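Povon Service Forum > Two-arm units > Setup and care

Thread: left gripper drifting shut in tight rooms, fault 702

tilebasher
Posted June 23, 2026

Anyone had 702 on the left gripper only? Ours does washrooms at the Jarkness site, two arms, the standard parallel grippers. Starts the shift fine. Then after the second or third room the left one creeps closed while it's parked open and throws the code. Right side never does it. Restarted, re-homed, same again. Fingers look straight to me. Need it back on the rota asap

Montes_nights
Check the cable at the wrist before you touch anything else. Ours got pinched at the elbow after someone refitted the cover with the wrong screws. Looked perfect from outside.

tilebasher
Cover's not been off since April. Will look though.

gripe_and_grip
702 isn't cable, cable faults come up as comms loss. 702 is finger position not matching what it was told. So either the zero is out or the linkage is stiff. When did you last clean and grease the pivots? Cleaning spray gets in there and goes gummy. Every 60 hours on ours, the book says longer, ignore the book.

Montes_nights
Seen 702 with a bad cable, twice. Not saying it's always that.

tilebasher
Ok so cable looks fine, no pinch, no shiny bits. Pivots I'll admit were a bit grim. What does everyone use for the open check? I've been doing it on the bench

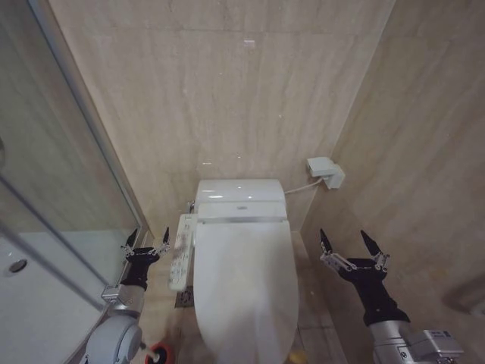 wetroom_wendle
Bench check is your problem imo. Do it in the room, at the working pose, arms out. A gripper that holds open lying flat on a bench can sag once the wrist is turned up and the weight's on the linkage. We drive ours in either side of the toilet, both grippers wide open, lid down, and leave it 5 minutes. Left one ends up right beside the bidet control panel so you soon see if it's wandering, the gap to the panel changes. Right one you judge off the wall. Had one pass on the bench every morning and fail in there every time.

gripe_and_grip
Fair, but clean it first or you're just watching dirt. And zero it AFTER greasing, not before. People get that backwards then come on here.

ladderless
Wouldn't leave it live next to a control panel for 5 minutes personally. If it goes it goes into the buttons. We use a cardboard box the same width, in the corridor. Same pose, nothing to break.

wetroom_wendle
Depends on the site. We keep a hand on the stop. Box won't tell you if the forearm's fouling on the shower glass though.

ladderless
It's a gripper check, not a forearm check. Do the glass clearance separately, slow speed. Mixing them up is how you end up chasing two faults at once.

stultovero_dan
Same code here at Stultovero. Finger tips. One black tip had been swapped for a new one and the other hadn't, so the pair met off centre and the zero was never right. Always change both. Check the little screw under the tip too, no threadlock on ours from new

tilebasher
Tips are the same age I think. Changed as a set. Right, stripped the left, wiped pivots, tiny bit of grease, zeroed at 2 mm gap like the sticker says. Held open on the bench but it always did that lol. Did the box thing in the corridor becuase the room was in use. Held. Doing wendle's version next

Montes_nights
Tug the cable gently while its holding. Humour me.

tilebasher
Tugged. Nothing, no code.

gripe_and_grip
Write the hours down when you greased it. If it comes back inside 60 it's the bearing and you want a new linkage, don't keep re-zeroing it.

tilebasher
Done, on tape on the forearm. Will post if it drifts. Anyone got the part no. for the linkage just in case, the Povon parts page won't load for me

stultovero_dan
Sent you a message, left and right are diffrent numbers so check before ordering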